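Annatjie Fourie had already put the kettle on when I called, and she apologized for the noise of it before I'd even said hello. It was six in the morning where she was. She says she has kept those hours ever since Sallora went out on their first long tour, when she was the new bass player and the only one who could be trusted to wake the others up.

That was a good while ago now, and the band has changed shape more than once. Their third album, Limia, comes out in October, and it's the first one with Fourie singing lead from start to finish. I asked if she had been nervous about it.

"Oh, terribly," she said, laughing. "I'd sung backup for years and I was perfectly happy back there, you know? Then we had all these songs and no singer, and the drummer just looked at me. I sang the demo for Titasico in my kitchen at night, very softly so I wouldn't wake my mother, and everybody liked the soft version! So that's the one we kept."
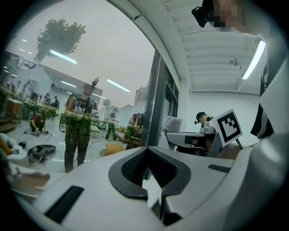
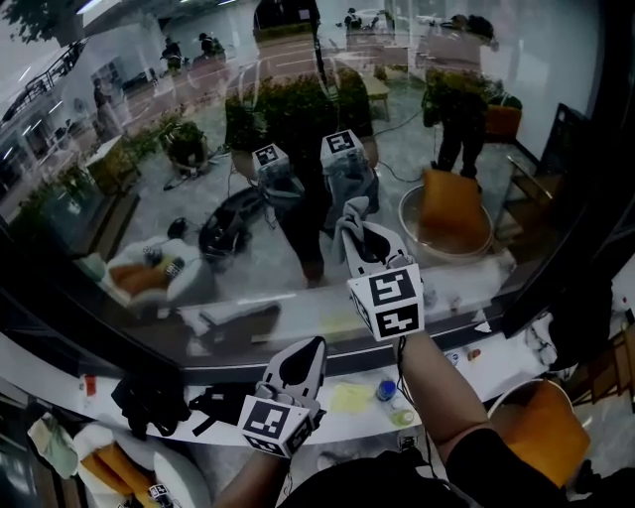
Titasico is the slowest song on the record and, to my ears, the loveliest, with an organ part that takes its time showing up. The band wrote 26 songs and kept nine. Fourie still mourns a few of the ones that got away, especially a waltz called Kekana that ran past ten minutes and never did find its ending.

"We tried 6 endings on that thing," she told me. "Six! One of them had a choir. I still hum it when I'm doing the dishes, and I think maybe next time, maybe if we just let it stop."

The shows this fall will be small ones, mostly rooms where she can see the back wall, and she likes it that way. The biggest crowd they ever played to was 3270 people, and what she remembers best is that her strap came loose in the second song and she played the rest of it sitting on an amp.

"I'd do that again, to tell you the truth," she said. "It was comfortable." Then the kettle whistled, and she went to see about her tea.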